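Melholm Open Day

The Melholm Open Day is a winter visiting day at Lusville, given over to home robots and the simulated rooms they are tried out in. Fedir Hrynyshyn started it one December with 30 guests and a good deal of coffee, and it has since grown to 220, which still feels like a family gathering to those who come back every year.

Visitors spend most of their time with Muriithi, the simulator, and are welcome to stay and ask as many questions as they like (many do!). Lise Carrier leads the demonstration, moving the viewpoint through a computer-made room and talking over how a machine might find its way around the things on the floor.

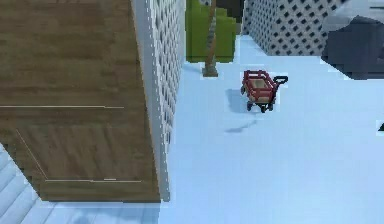
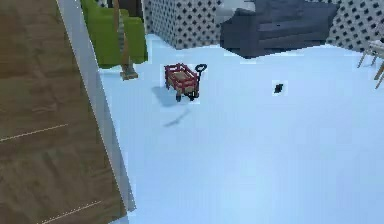
Muriithi demonstration room, with the red wagon on the floor

Dodstead Home Robotics Club

Groups from Dodstead usually come in the morning, when the room is quieter.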